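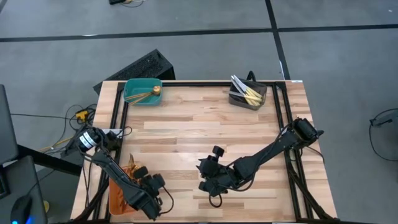
A reader commented under my last post that dyscalculia sounded to her like a fancy word for not having done your homework, and could I please explain how a grown woman with a job and a driver's license can't tell time. I've been writing the answer in my head all week, mostly in the shower, so now you all get it.

First, I can tell time. I can tell time fine if you give me a second and it's a digital clock. On the round kind I have to start at the twelve and walk my way around, and if you're standing there waiting for me to say it out loud I will get it wrong and then laugh and say something about needing coffee. I've been doing the coffee bit since I was in high school. I didn't even drink coffee in high school.

Second, I did my homework! I did so much homework. I sat at the end of my mom's bed with flash cards until we both cried, and the next morning the sevens were gone again like somebody had come in overnight and wiped them off. The sixes stuck, weirdly. I still have most of my sixes.

For anyone new, I was diagnosed last July, well into middle age, after a lifetime of thinking I was just a bit dim in one particular direction. Dyscalculia is a learning disability that affects how you handle numbers – quantities, order, arithmetic, sometimes direction and time as well. People call it the math version of dyslexia, and that'll do for a dinner party, although the two can turn up together and they aren't the same thing. I read like a maniac. I was the kid with the library book under the desk during long division, and I think that's part of why it got missed. If you're good at words, teachers figure the math is attitude.

What pushed me to go get tested was a really boring thing at work. I'm at Nostis, doing scheduling and customer letters, and last spring they changed our phone extensions and gave everybody a four-digit code for the side door. Mine was 3448. I want you to look at that number and see how harmless it is. I punched in 3484, I punched in 4438, I punched in 3844 with total confidence, and I stood out there in the rain with my lunch until a guy from shipping let me in. That was day one. By the second week I'd written it on the inside of my wrist, and by the third I was showing up early so that fewer people would be around to see me try. (I can tell you the code now, they've since switched to badges. I love my badge. I would marry my badge.)

One night I was sitting in the parking lot after work adding up how much effort I was putting into a door, and I got kind of mad. I went home and typed "can't remember numbers adult not old" into the computer and ended up reading until one in the morning with my coat still on.

Getting an appointment was its own adventure. My regular doctor was kind but clearly thought of it as a kid thing, and the first two places I called only saw children. The third was a little practice over in Andrade that does adult evaluations on Thursdays, and they had a waiting list, and my insurance sent me a letter that I needed someone else to read to me because it was all numbers. I paid 300 dollars out of pocket in the end. I know that's cheap compared to what some of you have told me, and I know it's still too much for plenty of people.

The testing itself took most of a morning. Some of it was stuff you'd expect, adding and subtracting and a page of word problems that made my ears go hot. Some of it was odd. There was a part where dots flashed up and I had to say which side had more, and I remember thinking, well, this one's easy, this is for babies, and then seeing her pencil go and go and go. There was a part with reading and vocabulary where I felt like a genius for a while. Then we went back to numbers and I asked for a bathroom break and stood in there with my forehead on the paper towel dispenser.

She called me in again two weeks later and went through the report. I'd been bracing to hear that there was nothing wrong and I should try harder, and I had a whole face prepared for it. When she said the word I didn't have a face ready for that, so I just sort of leaked. She pushed the tissues over without stopping, so I guess I'm not the first.

Lots of people have asked what's changed. Some days, not much! There isn't a pill. I'm not suddenly going to do my own taxes. But I did tell my supervisor, which I'd been dreading, and she asked what would help, and because nobody had ever asked me that I said "I don't know" and then went and hid at my desk. It took me a few days to come up with a list. I now get meeting times in writing. I get to use a calculator in front of customers without making the coffee joke. If I have to read a number over the phone I read it in pairs and the other person reads it back, and so far every single customer has just assumed that's company policy.

At home I've been trying out apps, since you keep recommending them to me. Itiren is the one I've stuck with, it shows the day as a colored strip that shrinks, so I can see how much of it is left before I have to leave the house. I had no idea other people could feel that. My sister says she can just tell when twenty minutes have gone by, like it's a smell. I also tried Zavix for money and did not get along with it at all. Too many little percentages, and it kept congratulating me on things I hadn't understood. I've gone back to envelopes. Groceries, gas, dumb stuff. When the dumb stuff envelope is empty I'm done with dumb stuff until payday.

Cooking is still a mess. I can follow a recipe as written, but please don't ask me to make it for six if it says four. Last Thanksgiving I set the oven to 130 when it was supposed to be way up over 300, and I didn't catch it for the longest time because both of them looked like oven numbers to me. We had a lot of crackers that afternoon. My brother-in-law had a great deal to say about it and I noticed that I didn't feel like crawling under the table the way I used to. I said, "I have a number thing, check the dial for me next time," and he said okay. He did check it at Christmas, too.

I've had some grief about it, which surprised me. I wanted to be a nurse. I don't talk about that much on here. I dropped the program in the first term because of the dosage math, and I told everybody I couldn't stand the sight of blood, and I've told that story for so long that my own kids think I faint. I don't faint. I'm great with blood. I'm not saying I would've made it through with the right help, maybe I wouldn't have, and maybe it's better for the public that I write letters. But I'd have liked to know what I was quitting because of.

So, to the reader with the homework question, I'm not mad at you. I thought the exact same thing about myself for most of my life and I said it in a much meaner voice. If you've got a kid who's bright and chatty and falls to pieces over the times tables, please ask the school about it – put it in writing, and keep asking if they tell you she'll grow out of it. If it's you, start with your doctor, and if they only talk about children then ask who sees adults, because there are people who do.

A couple of housekeeping things. The comments were broken over the holidays and I think they're fixed. Several of you asked if there's a group for adults around here, and there isn't one that I can find, but the room upstairs at the Andrade library is free on Tuesday evenings and I've put my name down for it. I'll post the time once they confirm. I'll write it out in words.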